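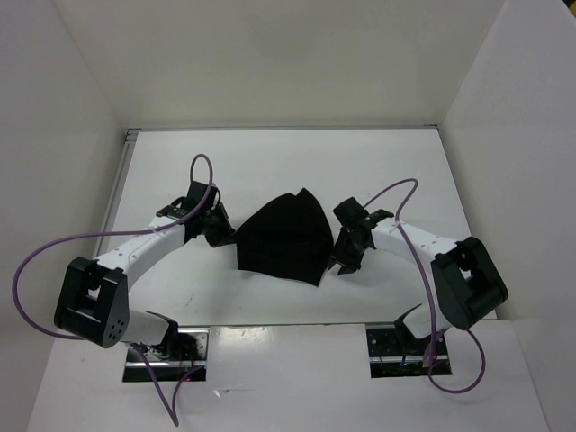 Speaker notes: Keeping onions and garlic through the winter
Evening talk, Eichhorn kitchen garden series, January
Svenja Rothe

Start
Hello, thanks for coming out in the cold. Hold up the braid first and say nothing for a moment. Then: this garlic came out of the ground in July and I cooked with it last night!
Ask for hands. Who has an onion at home right now with a green shoot on it? (It's usually most of the room. Mine too, some years.)
Tonight is about getting your onions and garlic to March, and what to do with the ones that won't make it.

Slide 2: What an onion is up to
An onion is a plant taking a nap. It has packed food into those thick layers so it can get going again in spring and make a flower. When it sprouts, it's living on that food, so the layers get softer and thinner.
Pass the two halves around, the firm one and the sprouted one. Let people squeeze them. Please wait for both to come back before moving on, I rushed this last time and lost half the back row.
The green shoot is fine to eat. It can taste a bit bitter. Chop it like a scallion.
Garlic is the same story. The green germ in the middle is safe, some cooks pull it out for a raw dressing, and I leave it in for anything that simmers.
Someone will ask about potatoes here. Short answer: different plant, different rules, green potatoes are another matter. Take it at the end.

Slide 3: Curing
My favorite part, so watch the clock. 5 minutes, no more.
Curing means drying the outside so the neck closes up tight. Two to three weeks somewhere warm, shaded and breezy. Single layer if you have the space. Leave the tops on until they're brown and papery.
Pinch test: squeeze the neck between finger and thumb. If it slides or feels juicy, it isn't ready. If it's like dry paper, trim it or braid it.
Tell the carport story. I had 143 onions on old window screens, a thunderstorm blew in sideways, and I was out there in my pajamas moving them one screen at a time. Most of them kept beautifully after a few more days of drying. The thick-necked ones didn't, and those were the ones I should have eaten in August anyway.
If you buy your onions instead of growing them, skip all this. The dry ones with crackly skins at the store are already cured. Pick firm ones with tight necks.

Slide 4: Where to keep them
Cool, dry, dark, moving air. Just above freezing is best for onions if you've got it. Most of us haven't!
The awkward middle is what makes them sprout, a cool cupboard that's a little damp. A dry room at normal house temperature often does better than people expect for a couple of months.
No plastic bags. Mesh, baskets, paper bags with holes punched in, old tights with a knot between each onion (show the tights, they get a laugh and they work).
Don't keep whole garlic in the fridge if you plan to take it out again. The cold spell followed by warmth tells it that spring has come.
Keep them away from the potatoes. Potatoes give off moisture, and both go downhill faster.

Slide 5: Varieties
Sweet onions are for eating soon. They hold a lot of water. Strong yellow ones that make you cry are the keepers. Softneck garlic keeps longer than hardneck, though I love hardneck and grow it anyway.
Wolfram Buschmann has brought his red ones again. He'll be at the side table with a knife and some bread, go and talk to him.

Slide 6: The rescue shelf
Go through the whole lot every two weeks. Anything soft goes to the kitchen that day. Mold or a bad smell, compost.
Soup for tonight's tasting: 800 grams of onions, sliced thin, butter, salt, a very slow hour in a wide pot, then stock. Sprouted ones are welcome as long as they're firm.
Oven onions: cut in half, face down on an oiled tray, 200 degrees Celsius, until the bottoms are dark brown. (That's 400 Fahrenheit, near enough.)
Chopped onions freeze well for cooking. Flat bags, squeeze the air out.
Say this one slowly: garlic in oil must not sit on the counter. There's a real risk of botulism. Make a little, keep it in the fridge and use it within four days, or freeze it.

Questions
Braiding demo afterward at the front if there's time. Raffia is in the blue bag.
Handouts by the door. Soup bowls go back on the cart, please.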